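Stadus publishes first results of its simulated gripper comparison

BORKHAM, October – Stadus, a developer of control software for two-armed robots, has today presented the first results of its gripper comparison. The work was made completely in simulation, together with the engineering office Clurkwood, and it shall help smaller companies to choose a gripper before they order any hardware.

The comparison uses Rainer, the simulation package which Stadus has offered to its customers since last year. In Rainer a robot with two arms works at a long table in a furnished room. The user sees the work from the head of the robot, and also from a camera close to the gripper. Each gripper is mounted on the same arms and is given the same tasks, so that the differences in the results come from the gripper and the controller.

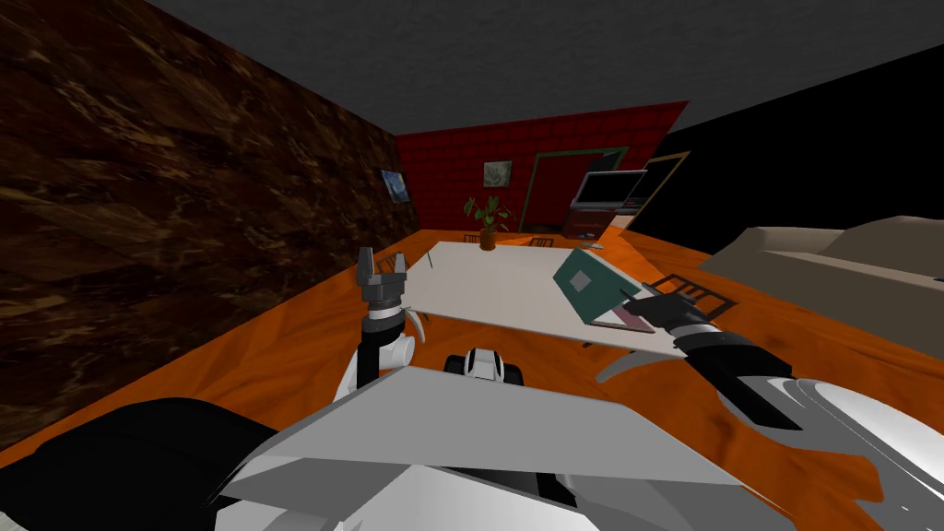

For the first round, Stadus and Clurkwood selected three parallel grippers with two fingers. Every gripper was tried with three controllers: one with position control only, one with a limit for the closing force, and one which corrects the movement from the camera view during the approach. For each combination of gripper and controller 100 attempts were recorded. An attempt was counted as successful when the object was lifted from the table, held at an angle and put back without falling.

Flat objects were given the most attention. They are common in the daily work of the customers of Stadus, and they are difficult for a gripper with wide fingers, as the fingers must come very near to the table surface. With position control only, the best of the three grippers reached 70 successful attempts. The force limit improved the holding of thin objects, but it made the movement slower. The camera correction gave the best results for objects which lay at an angle to the robot.

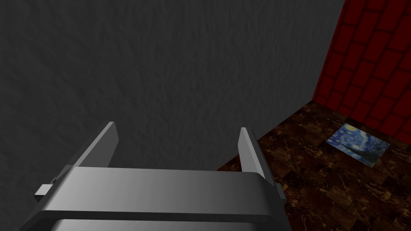 The partners have also compared the camera positions. A camera near the gripper shows the fingers in good detail, but a large part of its view is taken by the gripper body. The head camera gives a better overview of the table – on the other side, the forearm can hide the object in the last moment before the grasp. Stadus recommends therefore to use both views together, and the next version of Rainer will have this as its standard setting.

"We wanted a comparison that our customers can repeat at their own desk," says the company in its statement. "The room, the table and all settings are delivered with the software. Who does not agree with our numbers can run the same test again and write to us."

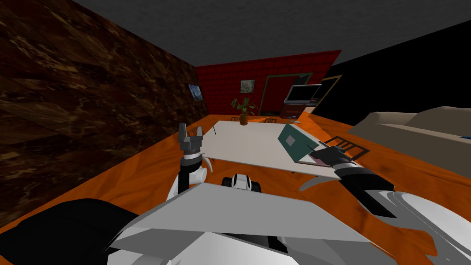
The simulated work table in Rainer, seen from the robot's head.

Clurkwood will now build the same table in its workshop in Borkham and repeat a part of the attempts with real arms. A second report is planned when these tests are finished. The settings of the first round are available to all Rainer customers on request.

About Stadus
Stadus develops control and simulation software for robots with two arms. The company has its office in Borkham.

Press contact: Stadus, Press Office, Borkham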